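My best friend is seeing my ex and I said I was fine with it
Relationships > Friends and Dating
14 replies - 847 views

marlina_s
Joined: July
Posts: 30

So I need some outside opinions because everyone I know in real life is on somebody's side already.

I dated a guy for a year and a bit, I'll call him D. We broke up last summer and it was pretty mutual, no cheating, no screaming, he just wanted to stay in Cadville forever and I didn't. My best friend Wulan was the one who came over with noodles and let me cry on her couch for a weekend. Two weeks ago she sat me down and told me she and D have been talking "a lot" and would I mind if they went on a date. And I said go for it! I even hugged her!

Then I went home and felt sick. I don't want him back, I really don't. But she's the person I tell everything to and now I can't tell her this. They've been on three dates. She keeps asking if I'm okay and I keep saying yes.

Do I take it back? Do I just get over it?

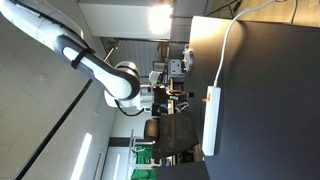
The other thing is we have a trip to Godoy booked together, me and her, paid for and everything, and she asked if he could come for the last two days. I said I'd think about it. I haven't answered her texts since last night and I feel like a brat.

piret_r
Posts: 1,167

You said yes, so she did nothing wrong. She asked first! Do you know how many people on this board found out from a tagged photo? I'd be thrilled with a friend like that.

You can still say no to the trip though. Two separate questions.

eifion_b
Posts: 83

Gonna disagree with Piret a bit. Asking "would you mind" after you've already been talking to someone for weeks isn't really asking. What was Marlina supposed to say to her face? I've been on the other side of this (I was the friend) and I knew perfectly well my buddy would say yes, that's why I asked him in a pub with six people there. Not my best moment. We didn't talk for most of a year.

piret_r

She asked her in private, on her own, and has checked in since. That's pretty different from your pub thing, no offense.

eifion_b

None taken, it was a bad pub thing. I still think there's a yes that means yes and a yes that means please let this conversation end.

skamwood_dad

How long were you two broken up before they started talking? To me that matters more than who asked who.

marlina_s

Seven months or so? She says they ran into each other at the Promilthorpe market and it went from there. I believe her. She's a terrible liar, she goes bright red.

Eifion, the please let this conversation end thing, yeah. That was me exactly.

donghyun_g

My two cents, and I'm married to my old roommate's ex so take it how you like. My roommate told me straight out, "I'm happy for you but I don't want to hear about it for a while." It stung for a day and then it was the easiest thing in the world, because I knew where the line was. We went bowling, we talked about work, and I kept my mouth shut about her. Later he brought her up himself and that was that. He was at the wedding!

So don't take back the yes. Just tell her the rest of it.

skamwood_dad

Agree with all that except I'd wait until after the trip. Why wreck a vacation you've paid for?

piret_r

Because she has to answer about the last two days! She can't sit on that until they're at the airport.

eifion_b

Piret and I agree on something, mark the calendar.

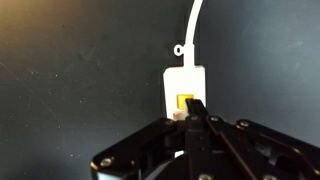
UPDATE from marlina_s (posted April 22, 2024)

Okay I called her. I was going to text it and I typed it out four times and then just called while I was walking so I couldn't chicken out. I said I meant it when I told her to go for it, but I'm sadder than I expected and I can't be the person she talks to about him right now. And that I want Godoy to be just us.

She cried, I cried, a man with a dog crossed the street. She said he's not coming and she'd only asked because he kept hinting - which, yep, that's D all over.

It's still weird. She went kind of quiet at the end and I don't know if she's mad or just embarrassed. We're getting breakfast Saturday.

donghyun_g

Good for you! Quiet is fine, give her a few days.

skamwood_dad

I'd still have waited but I'm glad it went okay. Have fun on the trip.

piret_r

Go to breakfast and talk about literally anything else. And he shouldn't be hinting his way onto your vacation, I'm with you on that one.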